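# Deposit rate notebook: pass-through, second try

12 Apr 2023 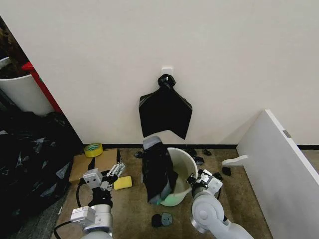

R. Evangelista

Picking up where the last entry stopped. Question is still the same one: when the policy rate goes up, how much of it reaches an ordinary savings account, and how long does it take. Have the new scrape in. 1171 rows, one row per product per posted change. 484 distinct products once the names are collapsed. Last pull treated "Saver Plus" and "Saver+" as two products, which explains the weird orphan series in the old chart.

Threw out 73 rows before doing anything else. Mostly two kinds:

- promo rates with no end date listed
- rates quoted as simple when everything else at the same lender is APY

Kept them in `dropped.csv`, did not delete. If anyone wants to argue for the promo ones, they're there. I'd argue against. A teaser rate that only goes to new money tells you what the bank wants to pay for growth, and the people already in the account get none of it.

**Setup**

Same regression as before. Change in posted rate on change in the policy rate, current month plus lags. Tried it with lags out to six months. Past that the coefficients are mush and the standard errors swallow everything. Lender fixed effects on. Clustered by lender this time, not by product, because one rate sheet moves all the products at once and pretending those are independent was making us look far too sure of ourselves.

Standard errors got a lot wider. Expected. Bit painful to look at.

**What came out**

CDs move fast. Short ones nearly move with the policy rate, most of it in the same month. Plain savings barely twitches on impact, then creeps. Money market accounts sit in between, nearer to savings than I had guessed.

The asymmetry is there but weaker than in the first run. Cuts passed through quick, hikes slow, the usual rockets-and-feathers story turned upside down. With the corrected clustering I can't reject that they are the same for CDs. For savings I still can. Would not put this in a slide yet. The cuts are nearly all from one episode, early 2020, and everything was falling on its head then.

Harnov is the odd one out. Their savings rate did not move at all through the first stretch of hikes, then jumped in one step and overtook most of the others. Checked the raw pages, it's real, not a scrape gap. Two readings:

1. They had all the deposits they wanted and no reason to pay up, until money started leaving.
2. New product manager, new pricing, nothing to do with rates.

No way to tell from posted rates. Call report balances would help. Quarterly though, so coarse. Ran everything again without Harnov and the long-run savings number drops a bit, timing hardly changes. Report both.

**Zosell feed**

Still annoyed with this. The Zosell feed stamps a change with the day their crawler noticed, the lender's own page carries the effective date. Where I have both, the feed is later, never earlier. So every lag estimated off the feed alone is too long. Effect is small for monthly data but it piles up for changes late in the month, which get booked into the next one.

Fix for now: use the lender date when we have it, feed date otherwise, and a dummy column `date_src` so it can be split. Split it. Lags are shorter in the lender-date half, as you'd think. Not fixing the rest by subtracting an average delay, that just smears it.

Also the feed overwrites. If a rate is corrected after posting, the old one is gone. Snapshot the thing every time we pull, please, whoever pulls it. Disk is cheap.

**Follcombe subset**

Wanted to see if local competition matters. Follcombe is the cleanest market we have, few branches, not much overlap with anywhere else. Credit unions there pass through more on savings and less on CDs. The reverse of the full sample. Too few lenders to lean on it, the clustered errors are basically meaningless with that few clusters. Wild bootstrap maybe. Did it quick, the interval includes zero comfortably. So: cute pattern, no claim.

Thing worth chasing is the minimum balance tiers. Several lenders left the bottom tier alone and raised only the top one. We've been using the lowest tier everywhere because that is what most people actualy hold. If you switch to the top tier the pass-through number gets much bigger. Both are "the savings rate" depending on who's quoting it. Bet this is why our figure never matches the ones in the trade press. Needs to be stated in the first paragraph of the writeup and not buried in a footnote like last time.

**Mistakes today**

- Merged on product name before cleaning whitespace. Lost a chunk of rows without any warning. Caught it from the row count. Put an assert in.
- Policy rate series was the target range midpoint in one file and upper bound in the other. Differences are the same so the results didn't change, but the level plot was off by a constant. Replotted.
- Forgot to set the seed on the bootstrap. Reran.
- Spent far too long on a spike that was a decimal point. 4.5 where the page says 0.45. Added a check for jumps that big.

**To do**

- [ ] tiers: rebuild panel with bottom and top tier side by side
- [ ] weight by deposits, right now a tiny credit union counts the same as a giant
- [ ] call report balances for Harnov, see if outflows come before the jump
- [ ] ask Zosell support whether history of corrections exists anywhere
- [ ] rerun all of it after the June meeting, extra hike or no hike, either is usefull
- [ ] rename `final_v2_new`. My fault

Weighting one could change everything and I'd do it first. Big banks paid close to nothing on savings the whole time, so the weighted number should come out lower, maybe a lot. Unweighted answers "what does a typical lender do", weighted answers "what does a typical dollar get". We have been sliding between the two in the draft without saying so. Pick one for the headline. I vote dollars.

Code is pushed, branch `passthru-cluster`. The notebook runs top to bottom from a clean kernel as of tonight, apart from the Follcombe cell, that one wants the lender map from the shared drive and falls over without it.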